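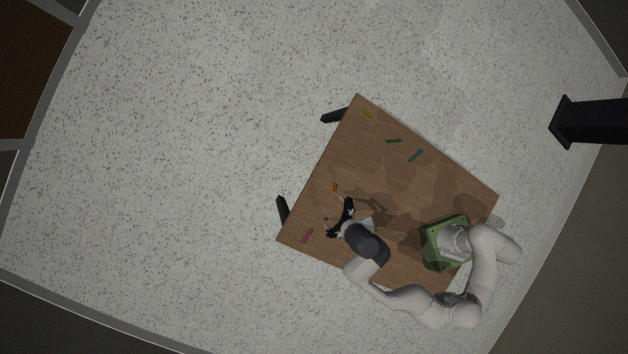 ## 4. Evaluating the kit as delivered

We bought Winari on the ordinary academic licence, from the ordinary web page, and told the vendor nothing until we had finished. The review copies of simulation kits that reach laboratories with a history of publishing complaints tend to be unusually well behaved, and we wanted the one everybody else gets. Felesport, who sell it, describe Winari as a complete tabletop manipulation environment "ready on arrival". It arrived as a download link that had expired. A second link worked.

The kit has three parts that matter for this paper. There is the simulator proper, which we treat as a black box because the licence asks us to. There is a library of rooms, tables and fixed furniture. And there is Mitar, an add-on task pack of small-object picking problems, priced separately and advertised on the same page in such a way that both authors believed it was included. Our own contribution is limited to the controller, Negussie, which we had already been using on other simulators and which we changed as little as we could bear to.

### 4.1 Set-up

All the experiments reported here use the scattered-sticks task from Mitar. Short coloured sticks are dropped on a wooden table, the arm is fixed at one side of it, and the controller is given the name of a colour. It must close the gripper on the matching stick, lift it clear of the wood and keep hold of it until the episode ends. Figure 1 shows one state from the task as seen from the overhead camera, with the gripper over the table and no stick yet held. The view is the one on which the controller was run; we did not tidy it, rotate it or brighten the corners.

We ran 2000 episodes, spread evenly over 12 room layouts. A layout fixes the position and angle of the table, the floor and wall finishes and the lighting. Stick positions are drawn afresh for each episode. The kit offers a setting called "natural scatter" and another called "uniform scatter", and the manual explains the difference with a single sentence that says natural scatter is more natural. We used it on that basis.

The overhead camera is worth a short digression. In most kits of this kind the table is squared up with the image, and a controller can learn a good deal about where things are simply from where they tend to be in the picture. Winari turns the table instead. In the layout of Figure 1 it sits well over to the right and at an angle, and a large share of the pixels are spent on speckled floor. We were annoyed by this for a week and then came to think it was the best decision in the product. A controller that has quietly memorised the shape of the table has nowhere to hide, and ours, we discovered, had memorised it rather thoroughly.

The arm itself also gets in the way. Its elbow hangs out past the table edge and the forearm comes back in over it, so part of the wood is covered for much of a reach. The gripper throws shadows on the surface too, and these are dark enough in places for a poor colour segmenter to take an interest in them. Negussie has a poor colour segmenter.

### 4.2 Installation and first contact

Installation was done twice, separately, by Thanakorn Ruangrit and Yupin Rungrueang, on machines of the same specification. The intention was to record how long each of us took. We have decided not to publish the comparison, in the interests of the working relationship, and will say only that the first attempt was finished before lunch and the second was finished in April.

The difference came down to a single path variable. If the Mitar pack is installed before the licence key is entered, the kit starts normally, loads the room, loads the table, loads the arm, and supplies no sticks. There is no warning. The controller is then asked to pick up the orange stick from a bare table, which it attempts with great seriousness. Success in that condition is reported by the kit's own scoring script as "not applicable", a phrase that appears in the log in green.

Once the order of operations was known, reinstalling was painless. The documentation for the arm is good. Joint limits are given in a sensible place, the units are stated, and the mounting base has its bolt pattern drawn out clearly, which will please anybody who wants to move the thing to a different table. The documentation for the scoring script is the scoring script.

### 4.3 What we counted as an episode

Almost 200 of the episodes had to be discarded and run again. We list the reasons, as the proportion is large enough for a reader to be suspicious of it:

- a stick came to rest leaning against the base and was placed by the physics engine partly inside it;
- two sticks landed crossed and trembled for the length of the episode without settling;
- the named colour was one that the pack had not placed on the table.

The last of these is a fault in Mitar. Felesport's public issue list shows it as closed. The first is arguably a fault in our settings, since the manual does recommend a keep-out zone around the base, in an appendix on exporting video. The trembling sticks we regard as nobody's fault and have grown fond of.

Discarded episodes were replaced with fresh draws under the same layout. We did not discard any episode on the grounds that Negussie had done something embarrassing in it, though the temptation was raised at more than one meeting.

### 4.4 Observations

Success varied more between layouts than between colours. We had expected the reverse. The pack includes a dark green and a teal that we assumed would be confused freely, and the segmenter did mix them up now and again, but the errors were modest and mostly confined to the dimmer rooms. Where the table stood in the room made much more difference. Layouts with the table near the centre of the view and only slightly turned gave results close to those we have reported for this controller before. Layouts with the table pushed to one side and turned hard gave results we would have preferred to report in a smaller font.

Watching the failures back, the usual pattern was a reach that set off correctly and then stopped a little way from the stick, with the fingers open on either side of not very much. The error was consistent in direction for any given layout, and this points to the controller's calibration and away from the simulator. We checked by giving Negussie the true table pose from the kit's internal state, a piece of information no honest controller would have. The offset vanished. We then took the pose away again, and it returned, looking rested.

Sticks lying near the edge on the arm's own side were attempted less successfully than those across the table. The arm has to fold up to reach them, and the forearm then covers the target from above at the moment when the view would be most useful. A second camera would help. The kit supports one, under a licence tier that our department described as "ambitious".

Contact behaviour was convincing, on the whole. A stick nudged by a fingertip rolls a short way and stops, and a stick gripped off-centre swings down at the heavy end. We did see some sticks slide out of a closed grip at a steady, unhurried pace, as if on a conveyor. Raising the friction setting cured this and made the sticks cling to the wood as well. The two surfaces share a value, so the user is invited to choose which of them should be wrong. We left it at the default, having observed that any other choice would need defending to a reviewer.

### 4.5 Is it worth the money?

For laboratories in our position, with one controller and a suspicion that it is less general than its authors have claimed in print, we think the answer is yes. The turned tables alone exposed a weakness that our previous test environment had been politely concealing. The rendering is good enough for shadows to be a nuisance in the right way, and the kit did not crash once in the whole run, overnight sessions included.

The task pack is harder to recommend at its present price. The sticks task is well made, but the remaining tasks we tried briefly were variations on it with the objects exchanged, and one of them still had the word "stick" in its instructions while showing a cup. A competent student could rebuild the part we used. Ours declined, pointing out that the pack had already been paid for.

Support was prompt and courteous. Our question about the scoring script was answered the same afternoon by someone who plainly understood it, and who agreed with us that it was strange. We asked whether the behaviour would be changed. It would, we were told, be documented. The revised manual reached us shortly before submission and does now contain a note on the matter, in the appendix on exporting video.

### 4.6 Limits of this evaluation

We tested one controller, one arm and one task. We make no claim about transfer to physical hardware, having none free: the arm that Winari models is one we own, but it has been on loan to another group for longer than either author has been able to establish. The discarded episodes may have been harder than those that replaced them, particularly where sticks had come to rest against the base, and if so our success rates are flattering by a small amount. The layouts were taken in the order the library lists them, and we have not looked at the rest.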